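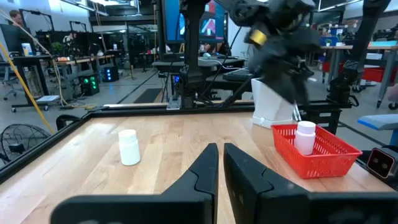
One white bottle in the red basket, one still out on the table.

The Medicine Shelf, Sorted at Last

Welcome, and thank you for stopping by the gallery! For those who are new, these pages are where I keep my little household sorting projects, the kind that take an afternoon if you are sensible and a whole weekend if you are me. My friend Anikó Hegyi talked me into starting them after she helped me clear out the hall closet (we found my good umbrella in there, and also two more umbrellas that belong to other people, so if you are missing one, please write). The counter at the bottom of the page says 3,966 visits now, which is a good deal more than the number of people I know, so some of you must be strangers, and you are very welcome too.

This time it was the turn of the pills and vitamins. Ours had been living wherever they were last put down, some in the kitchen, some by the bed, and a few in the pocket of a winter coat. It was December, everybody had a cold, and I spent a good part of one evening hunting for the vitamin C while Gergely stood in the doorway blowing his nose and telling me it was certainly in the kitchen. It was in the bathroom, behind the cotton pads.

The bottles are the plain white kind with the rounded cap, and standing up is how I like to keep them. Lying down they roll, and then you have to shake each one to find out whether there is anything in it. The basket is red plastic mesh, and I am fonder of it than a person should be of a basket. You can see through the sides, it wipes clean with a damp cloth, and it is light enough to lift down from a high shelf with one hand -- my mother kept her clothespins in one very much like it, only hers was yellow and had lost a corner.

Behind the basket is the white square container, the one that looks a bit like a little planter. I have given it the job of holding the small things that go with the medicines: the thermometer, the bandages, the tiny scissors that always wander off. Kinga Medve thinks I should put a fern in it and buy something with a lid for the bandages. She may get her way in the spring, she usually does.

As for what goes where, I did it by how often we reach for a thing. The everyday bottles live in the red basket, and the ones for now and then stand beside it on the shelf. Anything past its date went into a paper bag for the pharmacy to take back. There were 7 bottles in that bag by the end, one of them so old that the label had faded to nothing, and I was quite ashamed of myself!

Anikó's other piece of advice was to write the month of opening on each cap with a marker, and I pass it on gladly. And if you have small children or grandchildren coming to visit, do put the whole basket up high or behind a door that locks. Ours goes on the top shelf of the pantry, next to the jam pot.

The next gallery will be the sewing drawer, as soon as I can get it open.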